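Gripper width from markers drifts when closed on thin objects

Forum: Perception and Calibration
7 replies

stasdale_tom
We run hand-held grippers with a wide lens camera and a square marker on each side of the fingers. Opening width comes from the distance between the two markers after undistortion. With the jaws open it's fine. Closed on something thin, such as a toothbrush handle, the width reads 2 mm too large, and the error isn't constant between episodes. The policy then learns that a held toothbrush and a nearly held toothbrush are the same thing. Has anyone sorted this in software, or do I need to redo the calibration?

Gunther Grube
What model are you using for the lens? If it's the ordinary pinhole one with radial terms, stop there. The markers sit low in the picture where the distortion is strong, and the fit is worst exactly where you need it. Use a fisheye model and make sure the board has been down in that part of the view during calibration. Most people wave it about in the middle and call it done.

stasdale_tom
Fisheye model already. Reprojection error was low. I'll admit the board was mostly in the middle.

durus_fan
I'd look at corner refinement first. We had the same drift in Durus, our in-house tracker, and it went when we switched refinement on and stopped using the default threshold window. Matt black housing, black marker border, dim room: the detector has very little to work with except the white squares.

Gunther Grube
Refinement will tidy up the noise. It won't remove a bias. He says the reading is always too large, so that's geometry.

durus_fan
He also says it isn't constant between episodes. Geometry doesn't change between episodes unless somebody knocks the camera. Lighting does.

k_tiedemann
Both, probably. Two things we do at the Sarkville lab:

1. Don't convert marker distance to width with a formula. Close the gripper on a set of gauge blocks, log the marker distance at each one, and interpolate. We use 22 widths. It takes a morning and you can forget the lens model for this job.

2. Record a full open and full close at the start of each episode and rescale to that. Takes care of slow changes in the mount.

Also check what you're gripping. A soft object lets the fingers go on closing after contact, so "width at contact" and "width while held" are different numbers. We label them separately now — it made more difference to the planner than the calibration did.

stasdale_tom
Thanks all. I did the gauge blocks, then ran 500 of the old frames through both versions. The bias has gone on the stiff objects. There is still some scatter, so durus_fan may have a point about the light. Refinement is next. Two views from the set, toothbrush first and then the toothpaste tube:

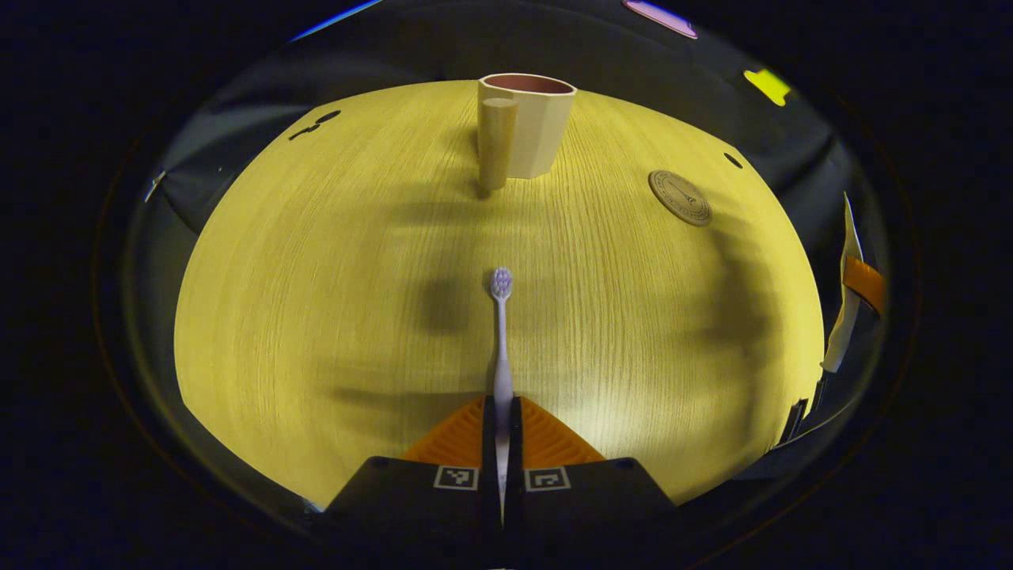
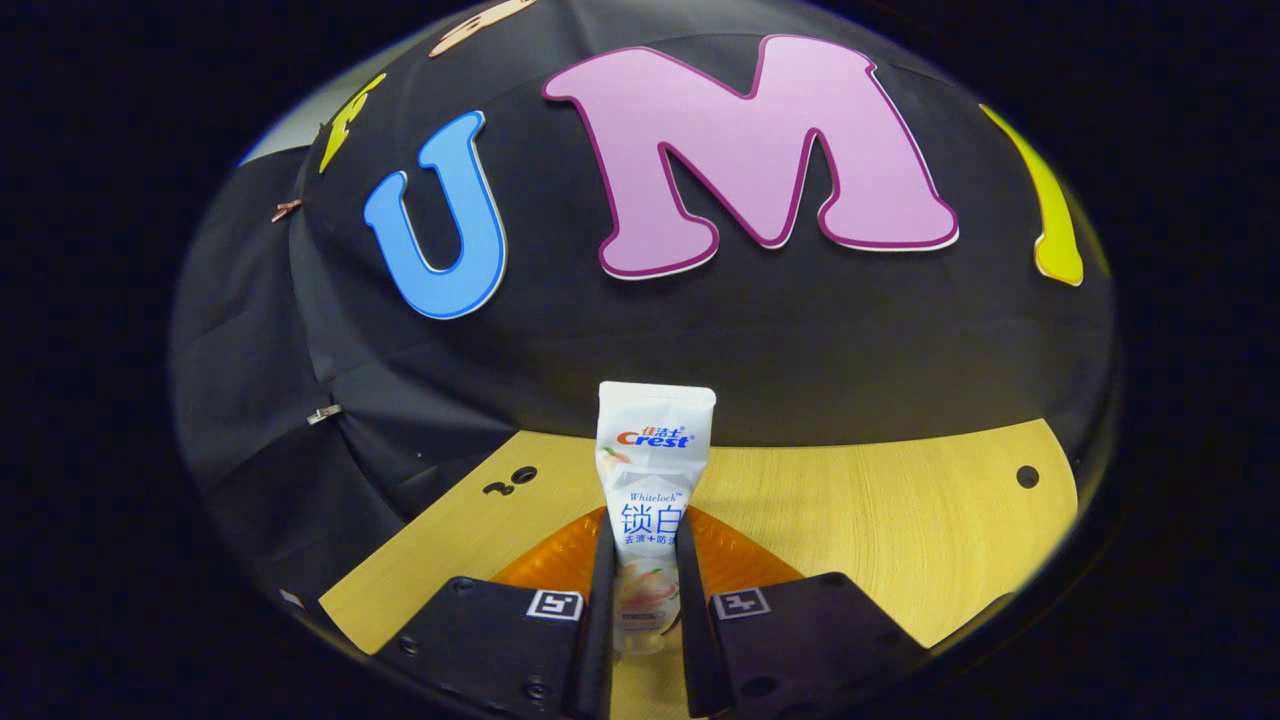

The remaining trouble is the grasp state label. At the moment I call it "held" when the width stops changing for 7 frames. That works for the brush. For a tube it fires late, or twice, as the fingers pause and then squeeze a bit further. I could put a different frame count on each object but I'd like to avoid a table of special cases.

k_tiedemann, do you mark contact by hand, or do you get it from the width signal?

k_tiedemann
From the signal. Take the closing speed, not the width, and mark contact at the first clear drop. Then mark held when the speed stays near zero. Two thresholds, same for every object. We check a handful by eye and fix the bad ones.

Gunther Grube
I'd still redo the lens calibration. The lookup table fixes width and nothing else, and the same lens model feeds your camera pose. If it's wrong at the bottom of the view it may well be wrong round the rest of the rim too.

stasdale_tom
Fair enough. I'll redo it with the board out at the edges and post the numbers for both. Trying the speed thresholds this afternoon.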